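Section 4. Working at a Shared Shelf Cell

This section is for the people who restock, check and clear the shelf cells at the Prarnura packing site. It replaces the half-page that was taped inside the old binder. Revised April 2021.

4.1 What changes in your shift

Before the cells went in, one person picked small household goods from the shelf, set them down, checked the label and put them back or passed them on. The arms now do the reaching. You load the shelf, release the cell, deal with anything the arms could not handle and sign the log. Pickers who move to a cell are called cell attendants on the schedule. The pay grade is the same.

Attendants cover two cells at most. If you are asked to cover a third, call Hằng Vũ on extension 340.

4.2 Before you start

1. Read the last entry in the Iltell log. If the previous attendant left an open fault, do not release the cell until it is closed.
2. Take off lanyards and tie back long hair.
3. Check that the hold switch on the outside post is turned to HOLD.
4. Look over the cables on both arms. They need slack at every joint. A loop that stands up a little is normal. A loop caught under a joint is a fault.
5. Check the cable ties. Report any that are missing or split. Do not replace them yourself, as the spacing matters when the arm bends.

CAUTION: HOLD stops motion but does not cut power. Lights on the small boards at the bases stay on. Never unplug or push in a connector at a base, even if it looks loose.

4.3 Loading the shelf

1. With the switch at HOLD, place goods on the shelf by hand. Put boxes where their printing can be read from the front.
2. Keep soft goods on the lowest level. The grippers drop them more often than anything else.
3. Leave a finger's width between items.
4. Clear the mat of scraps, tape and bits of packaging.
5. Step back, close the front and turn the switch to RUN.
6. Enter your initials and the item list in Iltell. The cell waits 30 seconds before the first move.

Note: Item lists from the Zidow system sometimes show the old shelf order. Go by what you put on the shelf and correct the list.

4.4 While the cell is running

Stay where you can reach the hold switch. You do not have to watch every pick, and after the first week most attendants don't. Use the time for the second cell or for labels.

Both arms work over the same floor, and their grippers come close to each other in the middle.
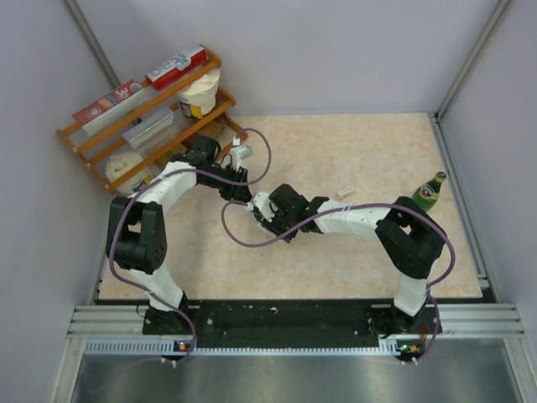 Close passes are part of the program and need no action from you. Turn the switch to HOLD if the grippers touch and stay touching, if an arm pushes against the shelf, or if you hear a steady clicking from a joint. Then enter code 2434 and write down which arm it was, left or right as seen from the front.

Glass lying on the mat is left for the arms until they have tried twice. After that, go to HOLD, wait for both arms to stop and pick it up by the body — not the neck.

4.5 End of shift

1. Turn the switch to HOLD.
2. Take off everything left on the shelf and return it to the cart.
3. Wipe the tray in front of the rail with a dry cloth. No spray.
4. Log the number of hand pickups. Bảo Khương uses these to decide which goods go back to manual picking, so please don't round them down.

Cells are serviced every 50 shifts. Ok-hee Sung posts the dates by the time clock.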